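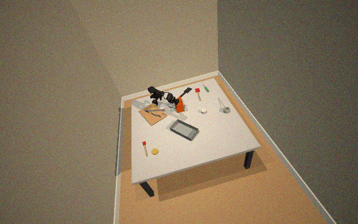
Joshi
Product Support, Skulteo

Zunska Tabletop Arm and Bench Simulator
Stop-and-resume fault: what happened, what we changed, and what you need to do

In stock, ships from Flastatcombe
Comes with: arm, gripper, clamp plate, stop button and cable, power supply, simulator download

If you already own a Zunska, please read the next bit before you switch it on again. If you're shopping for one, read it too, and then the specs are further down.

The fault

In July a customer wrote to us with a video and a very polite note. They had hit the stop button halfway through a pick, moved a cup out of the way, let the button back up and pressed Resume. The arm should have crept to a safe spot and waited. What it did was jump straight to where the old plan said it ought to be by then, at full speed, across the patch of table where a hand had just been. The cup went on the floor. No one was hurt, and I'm still glad every time I type that.

The trouble was in the motion planner. When you press stop, the motors do stop (that part always worked, it's a hard-wired line and the software has no say in it). But the planner's clock kept on running. So if you held the stop for a short moment, the arm came back a little behind and caught up with a small twitch that most people would never notice. Hold it for longer than 2000 milliseconds and the gap got big enough that catching up meant a proper lunge. The controller was meant to spot that gap, throw the old plan away and log code 1842. It logged the code all right! It just didn't throw away the plan. One line in the wrong place, and I have looked at that line more than I'd like.

I do support, so I'm the one who got to spend a week trying to make it happen again on purpose. I did nearly all of it in the bench simulator, because I wasn't going to stand next to a real arm and dare it to swing at me. My test bench is the cluttered one: the arm on a white table with a small metal pail, a grey tray, a wooden board, an orange block standing right beside the gripper and a few little things spread out toward the back. An empty table would have been quicker to set up, but a lunge on an empty table doesn't hit anything, and I wanted to know what it would hit.

I ran 200 stop-and-resume cycles on the old software with the stop held at different lengths, and the fault turned up every time the hold went past the limit. Boringly reliable, which made it easy to chase. Then I ran the same set on the fixed version and got none. After that we repeated a shorter set on a real arm with the table fenced off and everybody well back.

One thing I should own up to – the simulator would have shown us this before we shipped. We had stop tests in there, but every one of them let the button go right away. People don't do that. People press stop, say a word, go and fix whatever was wrong, and come back.

What we changed

The planner clock now stops when the motors stop. Any stop at all, short or long, clears the old plan. When you press Resume the arm stays put and asks for a new start, and the first move after that is held to 20 percent of normal speed until it reaches its home position. You can't turn that off in the settings. A couple of customers have asked, and I'm sorry, the answer is going to stay no.

Code 1842 still exists, but now it means "plan cleared after stop" and you'll see it in the log after every stop. It isn't an alarm anymore. If you have a script that watches for it and sends you a message, you'll want to change that script or you'll get a lot of messages.

If you have a Zunska now

Don't use Resume on the old software. If you've pressed stop, power the arm off at the wall, clear the table and start from cold. A cold start never had this fault.

Plug the arm into your computer, open the Zunska app and choose Update. Leave it plugged in until the light on the base goes steady. When it's done, check the version screen: it should say "Stop fix: yes" on the bottom line.

Then test it. Take everything off the table, run the demo pick, press stop, count slowly to five and let the button up. Press Resume from outside the arm's reach. The arm should sit still and the app should ask you for a new start. If it moves at all before you've answered, pull the plug and write to me.

No computer near your arm? Send us the controller box (only the box, please keep the arm) and we'll update it at Flastatcombe and pay the postage both ways.

And a reminder that goes for any version: the stop button is for stopping. It is not a safe way to hold the arm while you reach in. For that, switch the power off. I know it's a pain when you only want to nudge a block that's fallen over.

About the arm itself

The Zunska is a small black jointed arm with a slim gripper, made for tabletop picking, sorting and teaching. It clamps to a flat top and runs off a normal outlet. It's good with blocks, pens, cups and other light, stiff things. It's not so good with anything floppy, and I wouldn't ask it to lift a full pail by the handle, since a swinging load upsets the wrist joint and you'll get a stall.

The simulator comes free with every arm and runs the same planner as the real one. You can lay out your own table, drag things where you like and run a job before any metal moves. Please put your real clutter in it. I'd also ask you to press the virtual stop button at awkward times and leave it pressed for a while, and if something odd comes out, save the log and send it over. The "Report a problem" link in the app comes straight to my desk.

Questions I keep getting

Is the older gripper affected? The gripper makes no difference. It's all in the controller software.

Are arms sold today already fixed? Yes, and the box has a green dot on the short side. If yours has no dot, run the update anyway.

Can I go back to the old version? No. We've taken it off the download page and the updater won't load it.

Does the update wipe my saved jobs? It keeps them, but export a copy first. Saved jobs that used Resume in the middle will now pause and wait for you at that step.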